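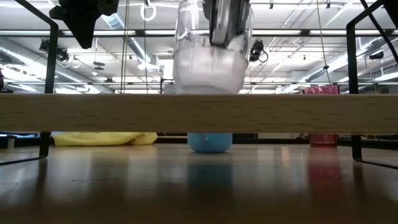
On the question of how much dried bean seed to keep back for the swap, my view is that we should go by jar and stop weighing everything. Last year we weighed 168 packets on kitchen scales and it took most of an evening, and people still ended up with different amounts because the runner beans are so much bigger than the peas. A clear plastic container with ridged sides, like the one behind the length of pale wood, lets you see from the outside how far up it is filled, so you can judge by eye when a variety is running low. Paper bags are fine for drying but hopeless for this.

On Skostine I wrote:
> It did well for me on the heavy ground at the bottom
> of the plot. Sown in June, picked late. Not as sweet as
> Salameh but it stood up to the wind.

I still think that is right, though I have only grown it twice. If anybody has had it in a dry spot, please say.

Hadi Haddad wrote:
> I have plenty of Salameh left and can bring it, but I am
> not sure it is pure. It was growing next to the Destel and
> some of the pods came out shorter than usual. Should I put
> it in the swap or keep it for eating? Also, does anyone
> know how long the seed keeps? Mine is from two summers ago
> and has been in the shed.

Hadi, I would put it in but write on the label that it grew beside Destel. French beans mostly look after themselves and do not cross very often, so short pods may only mean a dry spell. If you want to be careful, take seed from the middle of the row next time and leave the ends for the kitchen.
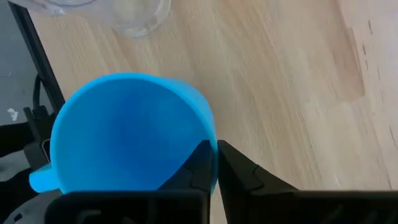 As for age, two summers is nothing for beans if they have stayed dry. The shed is the part I would worry about. Test them before you bring them: put ten on damp kitchen paper, fold it over, keep it somewhere warm and look after a week. If five or fewer have sprouted I would leave that lot out, or mark it to be sown thickly.

Labels next. Please write the variety, the year and your name, in pencil. Ink ran on a good many of them last time — the Suvum packets could not be read at all and I had to throw them away.

I can bring the spare envelopes. There were 1000 in the box and we have used very few, so there is no need to buy more.

Qusai Azar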